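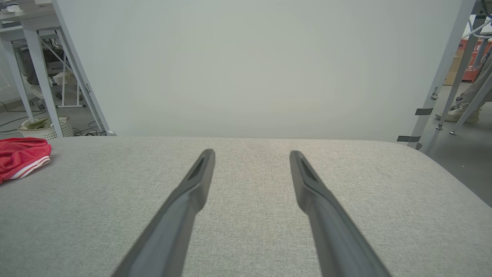

Progress report, Vandport laundry and tidying pilot
January 13, 2024 | By the Vandport site coordinator
2 min read

The grant paid for 143 households to get the Nisitz sorting bins and a printed routine, and the report we owe you is whether clothes end up in the bins. I have doubts. The August survey says they do, but people were filling in a form about their own housekeeping. Clothes still get left on the nearest soft seat, like the bunched-up red item with the white stripes on the gray upholstery, and that is the habit the routine was supposed to break. Marks on light fabric, of the faint kind on that same upholstery, were never in the plan, and I would like them left out of it.

Spending to date is $2000 of the $3000 for this phase. Most of it went to bins. The Rissanen lids came late and do not fit the smaller size, so we have stopped handing those out.

We logged 523 home check-ins. The Dorivus summary calls this "strong engagement." A check-in only means someone answered the door or the phone, and I would not quote that line to your board.

For the next phase I am asking to hold the remaining money until we have looked at living rooms as well as laundry rooms. The routine has one line on living rooms and it needs rewriting before we print more.

4 shares | 2 comments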